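Print | E-mail
January
By Dagný Ravn

The Vustmont Public Library will keep its reading rooms open until 9 p.m. through the end of the spring term, Director Guðlaug Baldursdóttir confirmed in an interview at the main branch. The extended hours began as a trial in the fall.

"Students asked for it first, but the evening visitors are mostly working adults," Baldursdóttir said. "Many of them cannot reach us before six."

The library issued 213 new cards during the trial, and the main reading room now seats 300. Baldursdóttir said the added hours are paid for from the existing budget, with a smaller order of printed magazines this year.
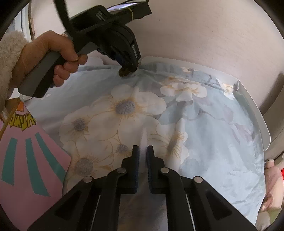 Will the branch on Fourie Street also stay open later? The branch will keep its present hours until a second evening librarian has been hired, according to Baldursdóttir, who expects to fill the position before summer.

She also spoke of the local history collection, where 33 boxes of town records are waiting to be cataloged. Archivist Gangadharan Annamalai has been assigned to the work and will receive researchers by appointment.

"People write to us from a long way off about a grandparent or a house," she said. "We would like to give them a better answer than we can at present."

Requests for appointments may be left at the front desk.

Print this page | E-mail this article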